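Quem compra tinteiros para um escritório pequeno conhece bem a cena: a impressora pisca, alguém abre a gaveta dos consumíveis e descobre que sobra ciano e falta preto. Passei anos a tratar disto na Climska, onde imprimimos orçamentos, guias e uma quantidade de atas que me envergonha um pouco, e fui ganhando opiniões — talvez demasiadas, peço desde já paciência — sobre a maneira como se vende tinta.

A minha queixa principal é com o rendimento anunciado. A caixa do tinteiro grande da Ludgate fala em 2000 páginas, e eu acredito que alguém as tenha conseguido, com páginas quase em branco e uma impressora que nunca se desliga. Nós, com o logótipo azul no cabeçalho e as tabelas sombreadas de que a contabilidade tanto gosta, ficamos muito longe disso. O tinteiro pequeno, da Kusuma, promete 400 e parece-me mais honesto, talvez por prometer menos.

Depois há as limpezas das cabeças. Cada uma gasta tinta, e a nossa máquina faz a sua sempre que volta de umas férias, com aquele ronronar que já conheço de cor. Gostava que o fabricante escrevesse na embalagem, com letra de gente, quanto se perde nisso.
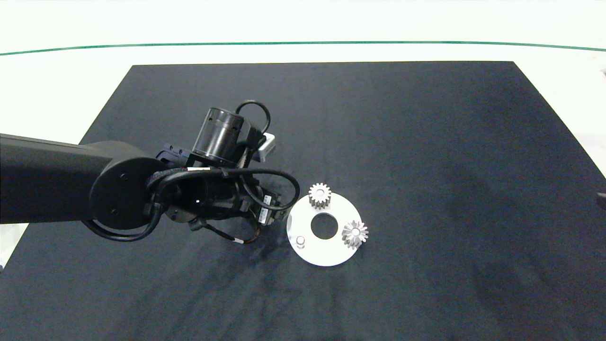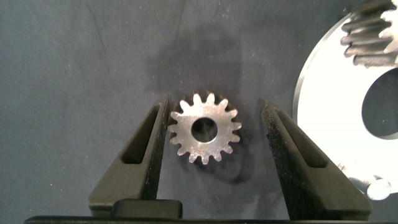 **Vale a pena comprar tinteiros de alta capacidade para um escritório que imprime pouco?**

Só se forem gastos dentro do prazo de validade. Para quem imprime umas folhas por semana, o tamanho normal costuma chegar, e a tinta não fica meses parada na máquina.

Volto à minha gaveta. Experimentámos durante 6 meses a assinatura da Clevavora, que manda os tinteiros pelo correio quando a impressora avisa, e confesso que me afeiçoei à comodidade. O que me custou foi pagar também nos meses em que quase não imprimimos, como aquele agosto em que só saíram três cartas e um mapa de férias. Acabámos por cancelar e voltei a comprar à unidade, com um preto de reserva e as cores só quando a máquina se queixa. Dá-me mais trabalho, é verdade, mas sei o que gasto, e prefiro assim.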